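Chapter 7
Good Manners at the Counter: Rules for Two-Armed Robots

Welcome to one of my favorite topics! Give a robot two arms and a kitchen counter, and suddenly every small decision needs a rule. Which arm moves first? Who gets the middle of the counter? Engineers at Testidari wrote 163 rules for their simulated kitchens, and almost 60 of them deal with sharing space.

Ourania Tsolakis, who led that work, liked to start her trainees on a simple habit: know where each gripper is before you move either one. We'll start there too.

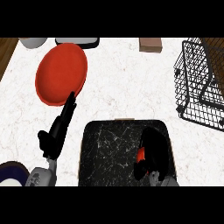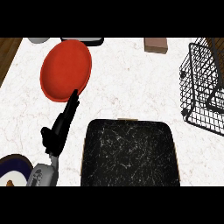 Figure 7.1. Simulated counter work, with a black gripper at the rim of the red plate in both views.

7.1 Keep-Out Zones

A keep-out zone is a patch of space that one arm must stay clear of while the other is using it. Zones can be fixed or they can travel with the gripper, and the traveling kind is where the fun begins. Before reading on, sketch a counter of your own with a plate, a basket and a board, and mark where you would let each arm go. Keep the sketch handy for Section 7.2, where we add speed limits.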